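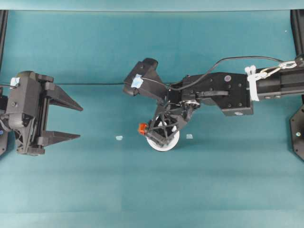

**Evora two-arm bench kit, reviewed for people who have to sign for it**

February 11, 2024

The Evora brochure says you can be working with two arms the day the crates arrive. I budgeted for that, and I'd advise you not to. Ours came in October, and it was 30 days before both arms were doing anything I would call work.

I run purchasing for a small shop, Dumska, and I don't program the things. My questions are dull ones: what did it cost, what did we still have to buy, and would I order it again.

**The grippers.** The parallel-jaw one with the pointed fingers is the best part of the package. It's a plain black box with its screws out in the open, so you can get a driver on them. The other arm carries the lattice finger, all thin struts, and I remain unconvinced. Evora sells it as gentle on round parts. Our first trials were with a white disc on a cloth, an easy job if ever there was one, and the operators still spent most of a morning fussing with the angle. I priced a spare lattice finger at $200 and put two in the budget. Put yours in too.

**Cabling.** This is where I get grumpy. On our bench the cable on the extrusion arm is held by white zip ties and a metal clip, the kind you'd hang keys from. It does the job. But at this price I expected a proper cable guide, and the quote for one from Tedesco was $757, fitting extra. We said no. Ask for it to be thrown in before you sign - after that you have no leverage at all.

**Small stuff that adds up.** Tape, ties, cloth for the work surface, screws. None of it is on the Evora quote. I now keep a line called "bench supplies" and it gets used every month.

**Service.** The contract is handled by Flematura. Phone support is fine, and visits are billed by the half day, travel included. Read page 2 of the contract, where the wear parts are excluded. Fingers are wear parts.

**Would I buy it again?** One arm, maybe, with the parallel gripper. The second arm has to earn its place, and so far I can't show that it has. If your vendor offers a single-arm lease with an option on the second, take that and keep the difference in the budget until somebody brings you a job that needs two.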